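FOR IMMEDIATE RELEASE

Trasside Press to publish "The Horgan Inheritance" in October

Trasside Press will publish "The Horgan Inheritance," the seventh and most argumentative of the Jinov mysteries, this October. Readers who have been writing in to ask when it would appear may now stop.

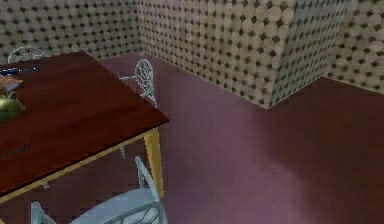 The dining table, near corner.

Retired piano tuner Olga Jinov, 73 and deaf in one ear when it suits her, is called to the island of Hotitau to value an upright. By supper its owner is dead and the will is missing.
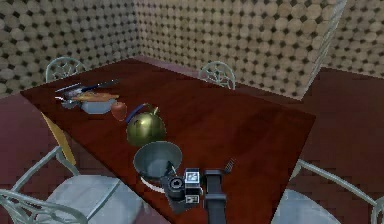 Jinov's method has always been to sit down with the suspects and let them get on each other's nerves. The Horgans need little help. They have 9 lawsuits running, all of them against relatives, and most of the book's best quarrels take place over meals. Put them on metal chairs with spoked backs, around a long glossy table, and someone will bring up the boathouse before the soup is gone.

The new book is the shortest in the series at 173 pages. The author calls this discipline – the publisher had asked for 90 more. 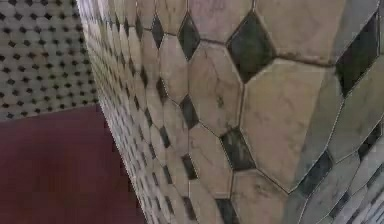
Trasside Press News, No. 7

Advance readers have praised the ferry chapter and complained about the parrot. The parrot stays.

The six earlier Jinov titles will be reissued in paperback the same month, with the misprint on the back of the second one finally put right.
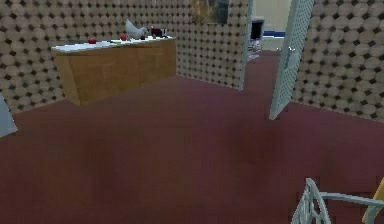
Floor and open doorway.

Review copies are available on request from the Trasside Press publicity desk. Please do not give away the ending, or the parrot.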